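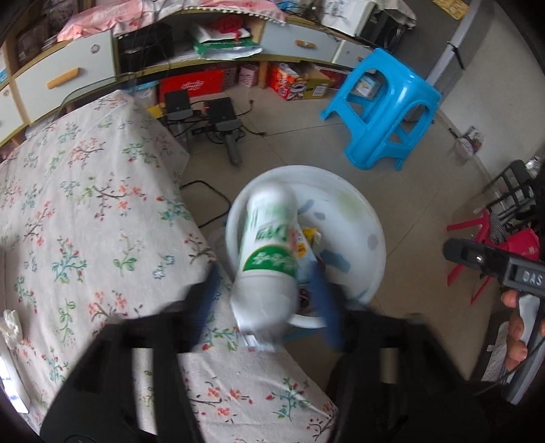

Fig. 3. Bottle over the round basin, floral cloth on the left, long cabinet behind.

Section 3: Clearing the room around the long cabinet

Okay, on to the room with the curved cabinet! If you've done the kitchen section you already know how I like to work (one small container, one direction, no sitting down), so I'll go easy on the pep talk. Set aside a morning for your first go. After that it gets much quicker, and by October I was doing the whole thing before my coffee got cold.

What you need

The round white basin. Any small tub will do, but I like this one: it's light, it sits flat on the tile, and I don't care about the smudges inside.
A trash bag and a recycling bag, kept out in the hall.
Two damp cloths and a dry one.
Masking tape and a marker for the cables.
An empty shoebox for papers.

Loose trash first

1. Put the basin on the floor where you can reach both the floral cloth and the cabinet without walking. Mine goes down in the gap between the two.

2. Start with the cloth. Crumpled tissues go in the basin. Cards and bits of paper don't, even if they look like junk, so drop those in the shoebox and keep moving.

3. Pick up wrappers and small packages next. Squeeze each package before you let go of it. I once tossed out a perfectly good set of spare buttons and had to go digging in the bag for them, and I would love to spare you that.

4. Bottles go in last, on top of the wrappers. Check the cap first! If it's loose, tighten it. If there's anything left in the bottle, decide right then whether you're keeping it.

5. When the basin is full, carry it out to the hall and sort it into the two bags. Then bring it back to the same spot and go again.

Note: Please don't drag a big trash bag around the room in place of the basin. I know it seems faster. You'll stop looking at what you're throwing away, and the bag will catch on the drawer handles every single time.

Caution: Bottles of cleaner or anything with a warning on the label shouldn't be tipped out into the basin or mixed together. Stand them upright in the hall and read the label for how to get rid of them.

The cabinet top

This is the part Chaminda Wanigasekara and I argued over when we wrote the first version of the guide. He wanted everything off the top at once and piled on the bed. I wanted to go in stretches, left to right, and I still do, because a pile on the bed at four in the afternoon is a pile on the bed at bedtime. So, stretches.

6. Begin at the left end. Lift off any cloth that's draped there, shake it, fold it and set it aside. Don't put it back until the top has been wiped and is dry.

7. Leave boxes on the open shelf where they are for now. Just slide them forward and wipe behind.

8. Open every plastic bag. A bag on top of a cabinet has usually been there so long that you've quit seeing it. If you can't find a home for what's inside, give it a strip of tape with today's date and move along.

9. Decorations get one spot together. I keep a red knotted one out all year (it's cheerful and I'm not sorry), but it doesn't need to share its space with the mail.

10. Papers go in the shoebox. No reading! You get to read them in step 17.

11. Now the cables. Untangle them with both hands and no tugging, and wrap tape around each one near the plug with a label.

Caution: Switch off and unplug anything you're going to wipe around, and keep the damp cloth away from plugs and sockets.

12. Wipe the painted drawer fronts with the damp cloth, then run the dry one over the wood trim straight away. The orange handles can take a bit more scrubbing, especially on the underside, where fingers go.

Under the cabinet

13. Pull the boxes out one at a time. If one is too heavy to slide, open it where it stands and take some things out.

14. Write on the end that faces the room, even when the box has printing on it already. A printed box hardly ever holds what it says it does.

15. Sweep the tile all the way to the wall.

16. Push the boxes back with a finger's width between them. Electronics and their cables should go back last and stay where you can get at them, never shoved behind the cartons.

Note: If your boxes won't all fit once they're spaced out, you have one box too many. Piyumi Ekanayake, who tested this section in her own place, solved it by emptying a drawer of old bedding and moving one whole carton in there. I've copied her since.

Finishing up

17. Sit down (finally!) with the shoebox. Set a timer for 21 minutes. Keep, shred or recycle, and whatever is left when it rings can wait for next time.

18. Shake out the floral cloth outdoors, or wash it if it's due, and smooth it back down.

19. Rinse the basin and leave it upside down to dry. Old marks that don't come off with dish soap can stay, it's only a trash basin.

If it all piles up again

It will, a little. I do steps 1 through 5 every few days and leave the rest for once a month. If the cabinet top fills up faster than that, look at what's landing there. With me it was chargers, so I gave them the small drawer and the problem pretty much went away.

Last updated February 9, 2023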